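Shop tips from the Clernthorpe robotics club, mostly for parents and new members. Last changed 11/03/2024.

I help out on the workshop side of a student robot project, and I'm the one who doubts most of what gets passed around as good advice. The job this year is a household one: a two-finger gripper that picks small things up off a floor and puts them in a bin. The team calls it Flanagan. I'm still not convinced a person with a bad back wouldn't be better off with a grabber stick, but the kids are learning plenty, and so have I.

These are the tips that survived. If you have a better one, bring it along and show it working.

## Cleaning the fingers

Skip the special wipes. We tried a pack and a damp cotton rag did the same job. One drop of dish soap in a cup of warm water, wring the rag until it won't drip, wipe toward the tip, then go over it with a dry one. Keep water away from the joints and anything with a wire in it.

Somebody will tell you to use cooking spray to make a stiff finger move. Don't. It goes gummy in a week and then picks up every hair in the building. A stiff finger usually has grit in the hinge or a screw done up too tight.

Rubbing alcohol is fine on most hard plastic. Try it on the back first.

## Screws that work loose

Thread locker helps, the removable kind only. One student used the permanent stuff in August and we lost an evening and a good hex key to it.

- Mark each screw head and the part next to it with one line of paint pen. If the line is broken, the screw has turned.
- Nail polish does the same thing for less money and dries faster.
- Tighten by hand. The cordless driver lives in the cupboard for a reason.

## Tape, labels and cable ties

Masking tape leaves glue behind if you forget it. Painter's tape leaves less, though "clean removal" on the packet is a generous way to put it. For anything staying on more than a month, use a cable tie and cut the tail flush with nail clippers. Side cutters leave a point that will open up your forearm.

We bought a label maker from Clillano and it's fine. A roll of white tape and a marker was also fine, and you could read it from across the bench.

## Sorting parts

Egg cartons are overrated — one bump and you're on your knees. Use jars with lids. Baby food jars, jam jars, whatever you have. The club count before the last competition came to 619 loose fasteners, and I'd say half of them had never been needed for anything.

Ice cube trays are good for taking something apart, as long as you put it back together the same night. Fill the wells left to right in the order things come off.

## Floor tests

The parts order form promised 2,000 grips before wear shows. Maybe so, on a clean bench with a foam block. Our floor is less polite.

1. Vacuum first, then test, then vacuum again. Lint gets into everything.
2. Test with things from a real house: a sock, a pen, a crumpled receipt. A gripper that only handles foam blocks isn't ready, whatever the team says.
3. Run it with the lights low as well as bright. Most living rooms in the evening are dim, and what the wrist camera gets there is poor. A close finger takes up a lot of the view, and small things on the floor blur down to spots of color. Before anyone starts rewriting code, have them look at what the camera sees.
4. Write down the misses. Our best run so far was 65 pickups before a drop, and I only believe it because I was holding the pencil. The run sheets before that one list successes and nothing else.
5. Stop after 2 hours. Past that, the batteries sag and so do the students, and the numbers aren't worth keeping.

The Fimine practice mat is sold as "like home carpet." It's not like mine. A leftover piece from a carpet store does the job, and they'll often give it to you if you ask near closing time.
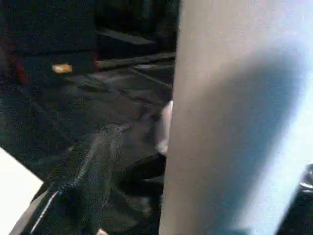 ## Storing it between meetings

Fingers open, power off, battery out and on the shelf by itself. Throw an old pillowcase over the whole thing. A plastic bag holds damp, so leave that alone unless you're carrying it through rain.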